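Drying washing indoors without the flat smelling of damp
Home & Household > Laundry

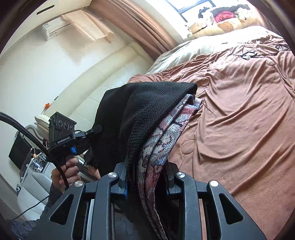 aliki_r
23/02/2021
Right, need advice. Second floor flat, no garden, no balcony, and from now till spring everything dries on one airer in the bedroom. Takes two days for anything thick. Towels come off it smelling like a pond. Windows streaming every morning. Landlord says "just open a window", thanks, its February.

Been looking at the Bravden heated airer but 125 quid seems a lot for some warm poles. Or a dehumidifier? Or do I just give in and use the launderette? What does everyone do

mchauvin
Dehumidifier. Every time. Shut the door, put it near the airer, leave it on overnight. Ours is an old Fonholm and it pulls out a full tank on a wash day. All that water was going in your walls before.

DanaiS
Don't agree. Had one for a winter and couldn't sleep with it droning away. Heated airer with a sheet over the top, much nicer. Socks and shirts done by morning. Thick things no, have to turn them halfway, but you'd be turning them anyway

mchauvin
Sheet over the top just keeps the wet air in for a bit, it still ends up in the room when you take it off. You've dried the clothes and soaked the ceiling.

DanaiS
My ceiling is fine thanks

inho_s
What spin are you on? Before you buy anything. Mine was set to 800 for about a year because I never touched the dial. Put it up to 1333 or whatever yours does (odd number I know, its what the booklet says) and the towels come out half the weight. Did more than any gadget.

aliki_r
Just looked. 800. Oh dear

inho_s
There you go then

Vasilakis_A
Also how full is the drum. People stuff it. Towels want room or they dont rinse properly, and thats your pond smell, old soap and softener sat in the loops. Skip softener on towels altogether. One hot wash with nothing in but a cup of soda crystals, then see.

mchauvin
+1 on the softener. My mum swears by vinegar instead but I could never get past the smell of chips

DanaiS
Vinegar is bad for the rubber seals if you use it every wash. Our repair man was quite stern about it

Vasilakis_A
Once a month won't hurt anything. Been doing it in the same Lazaridis machine since we moved to Manenberg and the seal's fine.

DanaiS
Once a month ok. Every wash no. That's all I said

aliki_r
Ok so. Spin up, no softener, less in the drum. What about bedding though? A double duvet cover takes up the whole airer and the middle never drys

inho_s
Over a door. Open door, fold it lengthways so it's only two layers, swap it round after a few hours. Put a clean towel over the top of the door first if the paint's old, I've had marks.

Vasilakis_A
Or wash bedding on its own day and nothing else. I do sheets one week, towels the next. Used to do the lot together and the place was like a swamp.

mchauvin
Still say dehumidifier. You can get a 2000 something, cant remember the model, second hand for not much. Costs pennies next to a tumble dryer. And it sorts the windows too, which a heated airer never will.

DanaiS
He's on commission

mchauvin
I wish

inho_s
Try the free stuff for a fortnight first. Open the window ten minutes straight after you hang it up, then shut it and put the heating on. Sounds daft, works for us. And leave gaps on the airer, every other rail if you can.

aliki_r
Update. Spin up to full, did the soda crystals wash, every other rail. Towels dry in a day and a bit and smell of nothing much. Windows still wet though so may look at a dehumidifer after all, sorry Danai

DanaiS
Traitor. Get earplugs

Vasilakis_A
Put it in the hall with the bedroom door open, you'll hear it a lot less. Might take a bit longer. And clean the filter, everyone forgets. Ours was like felt when I looked in August.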